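Drying Calendula Petals for Tea and Salve

I grow calendula every summer and I still get a little giddy when the first flowers open! Drying them is easy, and a good jar of petals will carry you right through to February, when you need the color most.

Pick in the late morning, once the dew is gone, and take flowers that opened that same day. They should feel sticky at the base. Keep picking every 2 days or so and the plants just keep going (mine went until frost last year).

Shake out the bugs and lay the heads face down on a screen, with space between them. A spare room with a fan works beautifully. Skip the sunny windowsill, which bleaches them.

Now wait. The petals feel papery long before the green centers are done, and that's where most moldy jars come from. Snap a center in half. If it bends, give it more time. My friend Sabina Akanda pulls the petals off and dries only those, which is much quicker, and for tea I've come around to her way.

Sheer bags are great for sorting and storing all kinds of small, light things while you work. 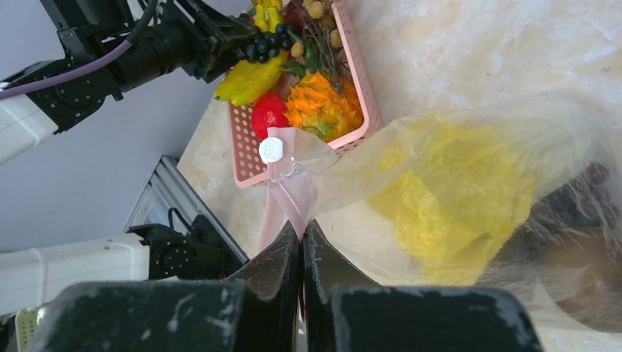
Something yellow in a see-through bag.

Once everything is crisp, move the petals to a glass jar with a tight lid and check it after a week. Any fog on the glass means they go back on the screen.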